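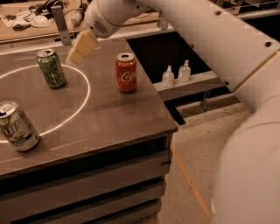
Wenceslao Ledesma

Pentti Harju has the machine for most of the day and talks while he works, so some of this is from notes scribbled standing up. He looks after the arm at the Hebden workshop. Has done from the start. Before that, packing lines at Putitz, "all grease and shouting".

First question, the foam. Why a foam block and not the cans?

"Because foam forgives you," he says. "If the fingers close too hard on foam you get a dent. Close too hard on a full can and you're mopping." Every grip setting gets tried on foam first. Then cans. He won't skip it, even when Wavgate, who write the control software, tell him the new version changes nothing.

The white circle on the table top is his too. Cans go in or near it, arm goes to them, and he watches where it ends up. "I can see five millimetres by eye against a line. Less than that I get the gauge out."

And the brands? Coke, 7UP, a green one. No system. "Different colours, so I can say on the phone, it's missing the red one. Quicker than left and right."

The morning routine takes him 30 minutes. Power on, arm to its rest position, then each joint moved slowly by hand control while he listens. He wipes the fingers. Checks the screws on the arm covers, becuase one worked loose in December and he only found it when it rattled.

The gripper is the part that wears. Flunon supply the finger pads and he changes them at 60 hours, written in biro on a card. "The book says longer. The book hasn't met our table." It's a glossy top and things slide if the pads are past it.

Any big repairs? One. A cable in the wrist, rubbed through on the inside of a bend. The log said 1,621 picks since the last check, and the fingers had started opening late. He spent an afternoon swapping software settings before he took the cover off. Still cross about that. "Look at the cable first. I tell everyone now."

What about the orange tape on the floor? "Feet," he says, and goes back to the screen.

He wants a second set of pads on the shelf and a quieter corner. The pads are orderd.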